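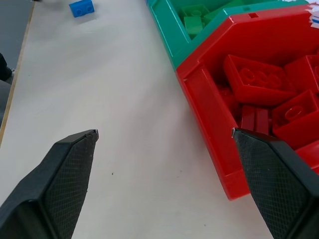
Our written rules for the sorting bench are up to version 17

11 Feb 2019

I've been meaning to put our bench rules on the blog since September, when Mirjana Dervishi asked for a copy to use at Gredley. She got a photocopy with my handwriting all over it. The typed version is finally done, so anyone else who runs a brick-sorting cell can have it too.

The task is simple enough. Bricks go in the bin of their own colour, red with red and green with green. Most of the rules aren't about the arm at all. They're about what people do to the table between runs.

Bins first. They sit rim to rim with no gap. We used to leave a finger's width between them and bricks went down it. If you move a bin to get at something, put it back against its neighbour before you start the arm again.

Fill level. No brick stands higher than the rim. A brick leaning up over the wall is the one the gripper will clip on its way across, and then you have a shifted bin and a run you can't use.

Strays. A brick lying on the open table stays there until the run is stopped. Don't reach in for it, even if the arm looks parked. The colour makes no difference – a blue one with no bin out for it still waits like the rest. Log it as a stray and pick it up afterwards.

Paper. Keep notes and scraps off the bench. I break this one more than anybody and I've left it in anyway. Paper beside a bin will slide under it sooner or later, and then the bin sits crooked.

Fingers. Look at the grip pads before each session. The crosshatch fills with dust and skin oil, and you won't notice until glossy bricks start slipping. Dry brush only, no solvent. Check the tips for chips while you're down there.

Speed. We run at 82 per cent of the limit set for the cell. The sheet we inherited from Bramar said 90, and that was fine for their heavier table. Ours has a light timber edge and it moves if you lean on it, so please don't lean on it.

Floor. Bags and spare chairs stay clear of the table legs. Same reason.

Two people sign the sheet at the start of a session, and either of them can stop the run without giving a reason. Dumitrescu wanted a reason box on the form. I took it out again after 2 sessions because people were hesitating over what to write in it.

Still to sort out is the labelling rule. Stemon label every bin on the front face and we label ours on the lid, which is no use once the lid's off. I'll update the post when we've picked one.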